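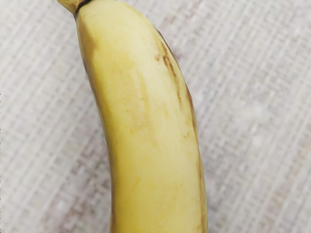
Keeping your home blood pressure monitor in good shape

Mine lives in the kitchen drawer, next to the tape and the takeout menus, and I've learned a few things the hard way. First, take the batteries out if you're going away for a while. I left mine in all August and came home to crusty green contacts!

Write the model and serial numbers inside the manual's front cover. If there's ever a recall you won't be squinting at a tiny label on the bottom.

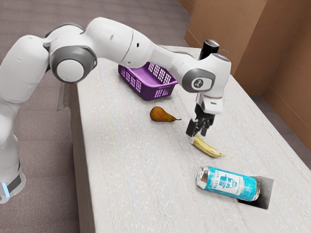

Inès Tanguy, Home Tips Editor
22 December 2021

Don't wrap the tube tightly around the unit – it kinks right where it plugs in. I coil it loosely inside the cuff and close the Velcro over it.

Wipe the cuff with a barely damp cloth (check the manual before you try any cleaner) and let it air dry flat. And register the thing on the maker's website, even if the card looks like junk mail. Mine took 13 minutes, mostly hunting for the receipt.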